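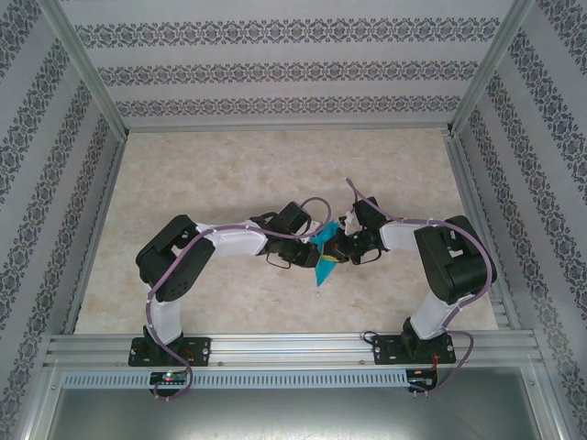 Week 5 handout: Bimanual handling of deformables
Notes to accompany the August visit to the Ornmont lab. Demonstration led by Tomoyo Iwasaki.

1. Layout
Two arms share one aluminum rail, facing a common work area. Each arm has its own small circuit board below the rail. Group A observes first, then Group B. Stay behind the floor tape while the arms are powered.

2. Why cloth is hard
A rigid part has six degrees of freedom. Cloth has no fixed shape, so grasp points must be re-estimated after every move. A second gripper adds a constraint: the distance between grippers may not exceed the length of material between them. Review the Macedo notes on closed chains before the visit.

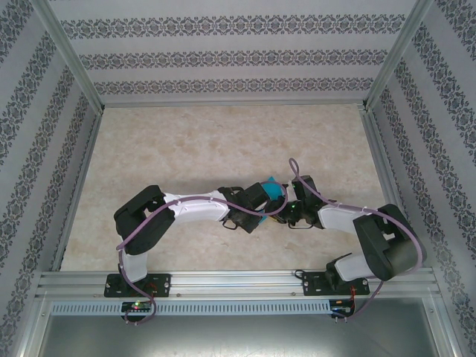

Reading time: 3 minutes

3. Control
The Gakirel controller runs two loops. The inner loop holds joint position. The outer loop sets the target separation of the grippers. Iwasaki will show a handover at two speeds; record both.

4. Data
The Prundberg log supplied for the tutorial holds 851 attempts, of which 645 are labelled as completed. Use the first 459 for tuning and keep the rest for testing.

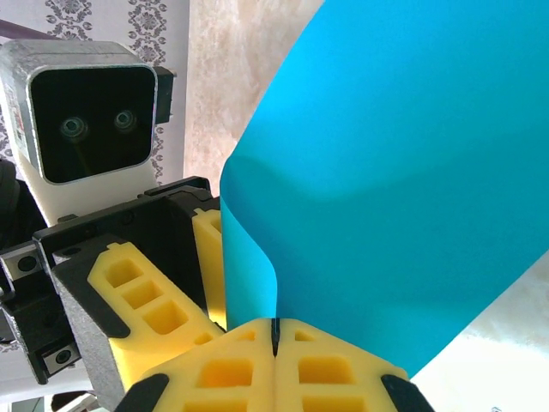

Do not shuffle before splitting, as consecutive attempts share a calibration. Report the completion rate for each part separately and state how you treated unlabelled entries.

5. To hand in
One page, maximum 800 words, with a sketch of the closed chain and your separation limit. Units in millimetres. Colour plots are fine.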